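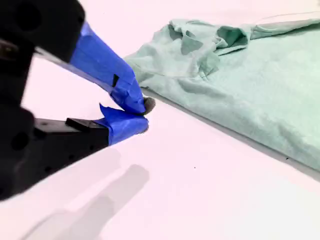 What counts as a garment in this dataset?

Anything worn on the body that reached the sorting bench as a single piece and carried a readable care label. Socks, belts and hats are left out. A two-piece set is entered as two rows with the same set number.

Vurkik Care Labels

Vurkik is a table of care label text copied from second-hand clothes passing through the Marneck sorting hall. It holds 1,413 rows, one per garment. Saron Tefera planned the columns and did most of the typing. Siiri Kütt checked the fibre names and wrote the export script.

Files

labels.csv - the main table
fibres.csv - fibre names as printed, with the English name we matched them to
symbols.csv - codes for the washing, bleaching, drying and ironing symbols
notes.txt - remarks on single rows, in no fixed order

All files are UTF-8 with commas between fields. Text containing a comma is in double quotes.

Columns in labels.csv

row_id: whole number, never reused
set_no: filled in only for sets
type: shirt, T-shirt, jumper, trousers, skirt, dress, coat or other
fibre_text: the fibre line exactly as printed, spelling mistakes included
wash_max: highest wash temperature in Celsius, blank if the label gives none
tumble: yes, no or blank
iron: 0 to 3, where 0 means do not iron
languages: language codes in the order they appear on the label
wear: 1 (crisp) to 4 (barely readable)

A blank means the label said nothing. A question mark means something was printed there but we couldn't read it. Please keep the two apart when you load the file - some spreadsheet programs will tempt you to fill both with zero.

How the labels were copied

Each label was typed in twice, by different people, and the two versions compared. Where they differed, the garment was fetched back and read again under a lamp. Roughly 300 rows needed this, mostly for worn fibre percentages.

Known problems

Coats are over-represented because collection began in November. Fibre percentages don't always add up to 100, and we haven't corrected them. Linings are recorded in fibre_text after a slash, but early rows sometimes leave the lining out. The brand was never recorded, so the table can't be used to compare makers.

The Dravano import tool reads wash_max as text unless told otherwise. Set the column type by hand.

Changes in version 2

Added the wear column. Split "jumper" from "other". Removed duplicate rows from the Urbonaitė batch, which had been entered under both the old and new numbering.

Use

Free to use and share with credit to the Vurkik project. Send corrections with the row_id and the text as you think it should read.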